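The Second Life of the Desktop Wastebasket

In offices where most correspondence has moved to screens, the small wastebasket has kept its place. The design firm Tollberg, which furnishes shared workrooms, ordered 2,920 of them last year for its Tasusik line, more than any other accessory in the catalog. Most were intended for the surface of the desk, within reach of the person seated there.

Lamduan Paisan, who directs workplace planning at the firm, attributes the demand to the changing use of the desk itself. Employees now eat, make tea, mend small items and open parcels in the same place where they write. "A floor bin serves a room," she said. "A desk bin serves a task, and the task produces waste every few minutes."

The preferred form is square and open at the top. Wire has returned to favor after a long period in which molded bins were standard. It is light and rinses easily, and its contents remain visible, so that a sponge or a cord dropped in by mistake can be recovered before the basket is emptied.

A Surface for Mixed Work

Planners have also given attention to what lies beneath the basket. A mat protects the tabletop and marks the area in which small appliances may stand. The guidance issued to Tollberg clients in December recommends one mat per table, with the appliance at one side and the basket in the middle - an arrangement that leaves both within reach of a seated person.

Cords remain the principal difficulty. Edmund Baran, who maintains the workrooms at the Drusisley building, asks tenants to keep plugs on the mat when an appliance is not in use. He empties the desk baskets at 2 each afternoon and sorts wrappers from paper by hand.

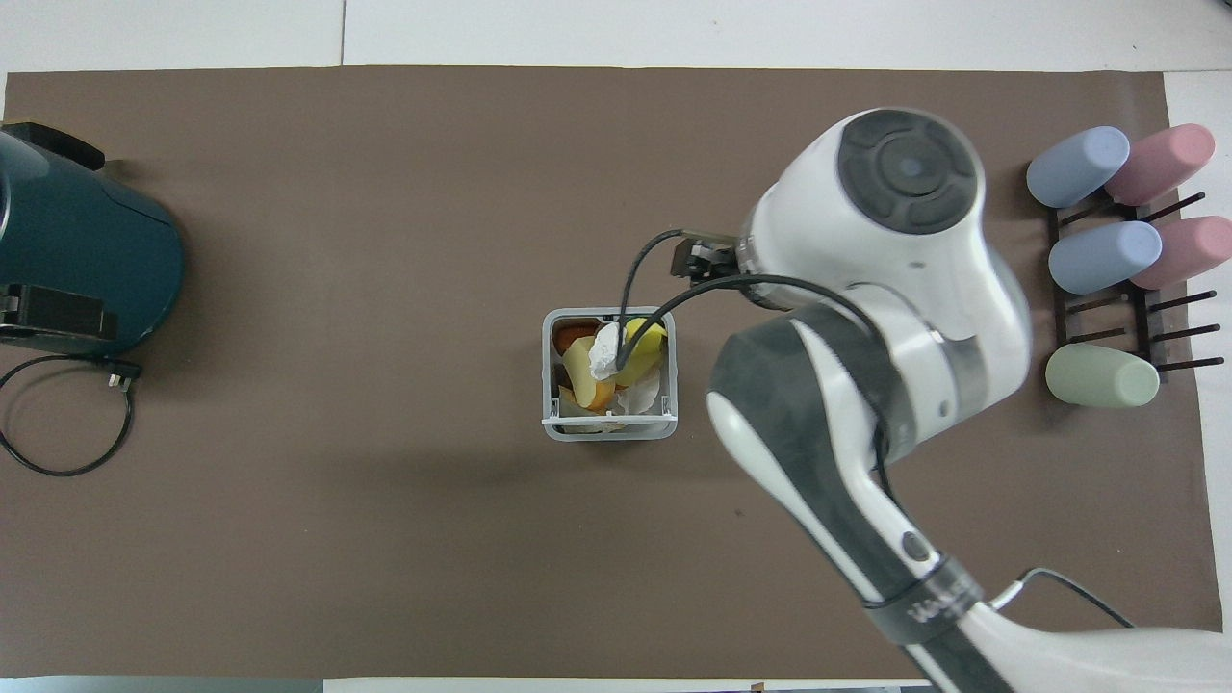
What Goes In

Mr. Baran's records show that tissue and food wrappers now outnumber sheets of office paper. Sponges are discarded more often than expected, and he has asked that they be placed in a separate container when damp. The Priedītis workrooms will adopt the same rule when their new tables are delivered.

Related Articles
Choosing a Table Mat for Shared Rooms
Kettles, Cords and the Common Desk
Wire or Wood: Storage in the Small Office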